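Bredbridge
Community News
Posted 2020-06-17

Bredbridge tool library asks neighbors for the small stuff

If you have ever opened the kitchen drawer to look for a pair of scissors and come up instead with a fistful of stretchy bands, an old shoelace and something that might once have belonged to a window blind, the good people at the Mac an tSaoi Lending Room would very much like to hear from you.

The lending room, on the ground floor of the old Destance building, has been loaning out drills, ladders, cake pans and carpet cleaners to Bredbridge households for 7 years now, and most of us know it for the big things. (The pressure washer alone has its own waiting list, and the waiting list has its own clipboard.) But a good deal of what goes out the door goes out tied, looped, bundled or clipped to something else, and the supply of things to tie and loop and bundle with has been running low since winter.

So this month there is a new drive on, and it has the pleasant advantage of costing next to nothing. It is called the Odds and Ends Collection, and it asks for rubber bands, lengths of cord, clips, hooks and anything else of that sort you can spare. They don't have to match and they don't have to be new. A band that still stretches and springs back is a fine band, as far as the lending room is concerned, and the brighter the color, the easier it is to find on a dark garage floor.

The sorting is being done on a wooden table, with a yellow plastic tub to drop things into and a lamp to see by.
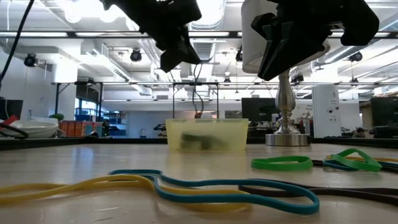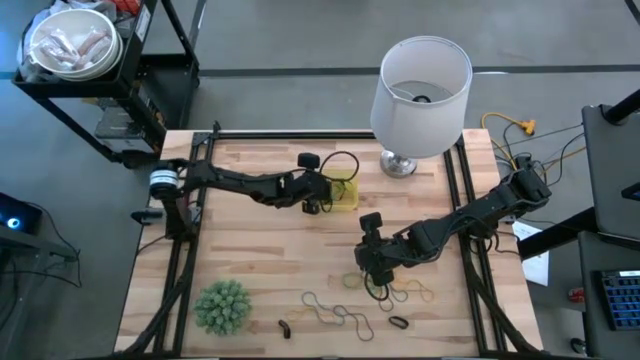 There is a bit more to sorting than you might expect. Each band gets a gentle tug and a look along its length for little cracks, and the tired ones are set aside. The sound ones go by size, with the long ones kept for garden stakes and rolled-up tarps and the short ones for paintbrushes, seed packets and the instruction booklets that always seem to wander away from their machines. Color comes into it too. Green is going on the gardening kits, yellow on the painting kits, and blue on anything that plugs in, which should make life easier at the return counter, where a trowel has been known to go home with a waffle iron.

The finished sets will be packed in Jarudo boxes, the flat stackable kind the lending room already uses for its drill bits, and 72 of them are planned for the first round. Each box will hold a mix of bands and ties along with a card explaining which kit it belongs to. Borrowers are welcome to use what is in the box and asked only to put back what they can. If one snaps on you, please don't fret, and please don't tape it together either! Just drop it in the dish by the counter and take another.

If you would like to give, there is a collection jar inside the front door of the Destance building and a second one at the Bredbridge post office, next to the parcel scales. Smaller pieces are best brought in a paper bag or an envelope, and cord is easiest to handle if you wind it into a loose coil before you set out, as a whole evening was lost in spring to one very large knot. String that has been used around paint or motor oil is better left at home.

Anyone who brings in a bagful can take 2 extra days on their next loan, on any item except the pressure washer, for reasons its waiting list will make clear. Children who come along are invited to pick out a band or two in their favorite color to keep.

The collection stays open through October, when the gardening kits come back in for the season and everything is cleaned, counted and put up for winter. The lending room opens at 10 each weekday morning, and the side entrance by the bicycle rack has a ramp for anybody bringing back something on wheels. Membership forms are on the shelf to the left as you come in, and the pens, for once, have been freshly restocked.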